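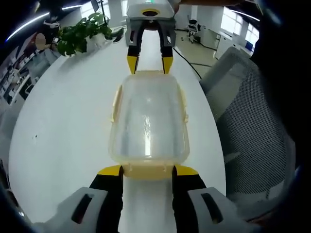 Zeletholm Facilities has revised its guidance on shared food containers in staff kitchens and work areas. The guidance takes effect on 2026-07-21 and applies to all floors of the Trinow building. A summary follows in this thread.

1/ Each floor will hold a stock of 50 clear containers with clip-down lids, replacing the mixed collection of tubs now in the cupboards. Containers with yellow rims and clips are the shared stock. Personal containers remain welcome and should carry the owner's name on the base.

2/ Storage. Containers are to be put away closed, with every clip fastened. Lids kept apart from their boxes were the most frequent complaint in the March kitchen survey, which received 1,286 responses.

3/ Closing a container. Set it on a flat surface, press the lid down along the whole rim, then fasten the clips in opposite pairs: the two ends first, then the two long sides. A clip that needs force usually means the lid is sitting crooked. Lift it and begin again.

4/ Please do not carry a full container by its clips. Hold it under the base or by both ends – this applies in particular to soup.
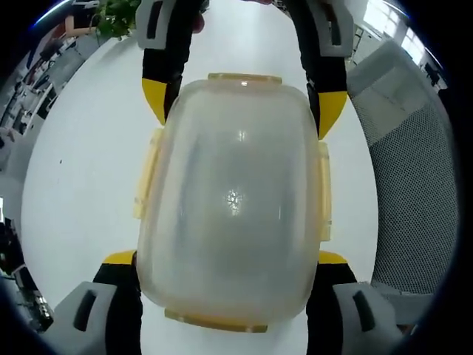
Pathak replied to this post that the fourth clip on the third-floor boxes tends to spring open when the other three are already down, and asked whether such boxes should be returned or thrown out.

5/ In answer to the reply above: neither, in the first instance. Open all four clips, wipe the rim and the groove of the lid, and close the box again in the order given in post 3. Crumbs in the groove are a common cause. If the clip still opens, place the box in the tray marked "Repairs" beside the sink. Replacement lids are ordered from Plutix and held at the front desk.

6/ Washing. Boxes and lids go on the top rack of the dishwasher, clips open. Tomato and curry stains do not make a box unfit for use and are not grounds for a replacement. Cracks, warping and missing clips are.

7/ Meeting tables and desks. Containers may be used at the white tables during lunch but should be back in the kitchen by 2 p.m. Any box left overnight will be emptied and washed by the evening team. Contents cannot be kept or returned.

8/ Refrigerators. One shared container per person, labeled with name and date. Labels and a pen are kept on top of each refrigerator. Please remove the old label before washing, as the adhesive hardens in the dishwasher.

9/ Departments that need additional boxes for an event may borrow from the central store, which holds roughly 300. Requests go to the Zeletholm front desk two working days ahead, stating the floor and the return date.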